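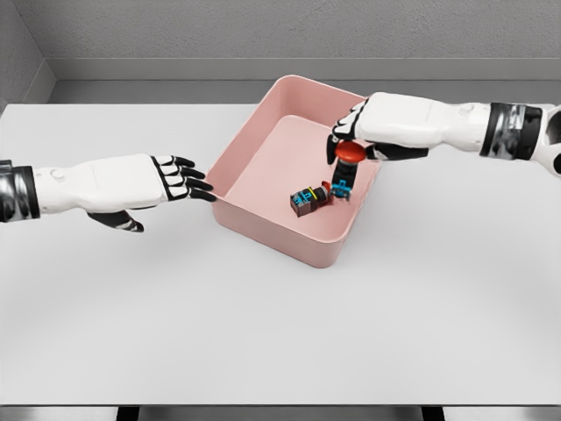 Do adult learners of Czech get noun gender right more often when they hear the ending than when they read it? In our data they did so only for nouns ending in a consonant, and the gain was small.

4.2 Gender assignment in the listening and reading tasks

Learners took both tasks in July, in the same room and on the same day, with a break between them. Half of the group read first and half listened first. The order made no difference to the scores, so the two halves are treated together from this point on.

Each task used the same 37 nouns. We chose them from the first two units of the Brovum course book, which all learners at the Jutley site had finished before the study began. Learners at the Flostholm site had used other materials, and for them we checked each noun against the word lists their teachers gave us. Seven nouns were missing from those lists. We kept them in the test but scored them apart, as unknown words.

For each noun the learner had to pick one of three forms of the word for "this" (ten, ta, to). We used this word because it shows gender clearly and does not require the learner to change the ending of an adjective. Earlier work in our group used adjectives, and many of the errors there could not be sorted. A learner who writes a wrong adjective ending may have the wrong gender in mind, or may have the right gender and the wrong ending.

Nouns ending in -a caused little trouble in either task. Most are feminine, and learners treated them that way. The errors came with masculine nouns that end in -a, such as the word for "tourist" (turista), where many learners chose ta. They did this even when they knew that the word on the screen referred to a man. Nouns ending in -o were almost all marked correctly as neuter.

The nouns ending in a consonant need more comment. Most are masculine, but a fair number are feminine, among them the words for "bone" (kost), "night" (noc) and "song" (píseň). In the reading task learners tended to choose ten for all of them. In the listening task they did this less. One possible account is that the soft final sound in words like píseň is easier to notice by ear than as a small mark over a letter. This would not explain kost, which ends in a hard sound and still showed a slight gain. It is a very common word in the Jutley materials, and we suspect that learners had simply heard it with ta many times.

Nouns ending in -e gave the most mixed results. They can be feminine, neuter or, less often, masculine, and the ending alone does not settle the matter. Learners at both sites spread their answers across ta and to. When asked afterward, 13 learners said that they had guessed on these items. Others named a rule, but the rules they named did not agree with each other. Two learners said they went by the gender of the same word in German, which they had studied at school. Their scores on -e nouns were no better than those of the rest.

The unknown words followed the same pattern by ending, with more errors overall. This suggests that learners were using the ending as a guide when they had no memory of the word to fall back on.

We also compared our results with the Vondráček word set, which sorts Czech nouns by how well the ending predicts the gender. The nouns it ranks as hard were, for the most part, the ones our learners missed. The main exception was the group of masculine nouns in -a. The set ranks these as fairly easy on the grounds that meaning gives the gender away. Our learners did not seem to use meaning in this way at their stage.

Figure 1. Two white robot hands over a pink bin on a white table; the right hand holds a small red-capped object.

4.3 Response times

Response times were recorded in the reading task only. Learners were slowest on nouns in -e and fastest on nouns in -o. Wrong answers on consonant nouns were given as quickly as right ones.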